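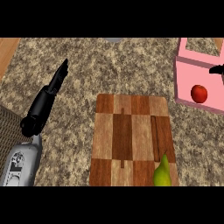
Simulated two-arm kitchen task, with an apple in a pink divided container and a pear on a checkerboard cutting board. Image: Prindano

Prindano Publishes Practice Guide for Testing Two-Arm Kitchen Robots in Simulation

WODASCOMBE, 2025-04-18 -- Prindano today released a practice guide for companies and labs that test two-arm robots on kitchen work in simulation before moving them to real counters. The guide is free to download and may be used without a license.

The Prindano guide covers how a simulated test should be set up, run and reported. It applies to tasks in which two arms share one work surface and handle food items, containers and common kitchen tools. It does not replace any safety standard that applies to the physical robot, and passing a simulated test under the guide does not count as a safety approval.

"We kept getting test reports that could not be compared," said Velimir Kelmendi, who led the drafting at Prindano. "One lab would count a dropped piece of fruit as a failure and the next would let the robot pick it up again. Both are fair choices, but you have to write down which one you made."

Under the guide, a lab must state the starting position of both arms and every movable object before the first trial. Start positions have to be varied between trials, and the range of variation must be given in the report. Each task needs a written end condition. For a task that ends with fruit in a container, the report has to say which compartment counts and whether the arm must have let go and moved clear.

Contact rules take up the longest section. Any contact between the two arms ends the trial and is logged as a failure, even if the task could have been finished. Contact between a gripper and the counter is logged separately, with the force recorded. Labs that use a different rule may still report results, but must mark them as outside the guide.

A full test consists of 800 trials per task, run with 2 software builds where a lab is claiming an improvement from one version to the next. All trials are reported, including those stopped by a software fault. Video of selected trials may be published, but a report that includes video of successes must also include video of failures from the same task.

The guide was reviewed over six months by test engineers at Perić and Flestus, which both build arms for food preparation. Their comments led to changes in the section on surface friction. An early draft allowed one friction value for all counter materials. The published version asks for a separate value for each surface an object may rest on -- stone, wood and plastic are treated as different materials.

Prindano will accept written comments on the guide through the end of August. A revised version will follow once the comments have been read and answered.

"Some of the numbers in it will change," Kelmendi said. "The trial count is the one people have argued with most, and we would like to see data from anyone who thinks it should be lower."

About Prindano
Prindano writes test methods for service robots and runs a simulation lab in Wodascombe. Copies of the guide and the comment form are available from the Prindano press office.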